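Staltberg Quilt and Stitch Fair
11/03/2022

I went to Staltberg on the Friday because the leaflet said it would be quieter. It wasn't. The queue for tickets went back past the cloakroom, and there were two people on the desk, one of whom was looking for change.

I should say I don't love these fairs. I quilt, slowly and by hand, and I've come home too many times with a bag of fat quarters I had no plan for. Carmela Marín talked me into this one with the promise of old applique, and she was driving.

The quilts
The leaflet promised a "major display" of antique work. I found 11 quilts, four of them behind a rope so far back that you couldn't judge the stitching at all. One red and green wreath top was worth the trip, with berries no bigger than a lentil and hardly a pucker. The label gave it as 1850s. I have my doubts about that green, but there was no one to ask.

The modern prizewinners were very large and very densely machined. I'm told that's what judges want now. You could have stood one up in a corner.

The talk
Rodrigo Miranda spoke on needle-turn applique in the side room at 2. He was good when he was sewing and less good when he was selling his Menby needles, which took up the last stretch. He says they glide. I bought a packet and they feel like needles.

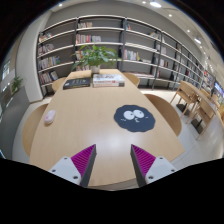
The traders
Lots of wool felt, lots of kits, and the same charm packs on one stall after another. The Clemuvby stand had a queue for its cutting mats, reduced from a price I don't believe anyone ever paid. Reddy was showing a fusible web that is supposed to stay soft after washing. The sample had plainly never met a washing machine, and when I asked, the lady gave me another leaflet.

I did come away with half a metre of brown check from a box under a table, and that may get used.

Tea was weak, scones fine. There's another one in June and Carmela has already put it in her diary.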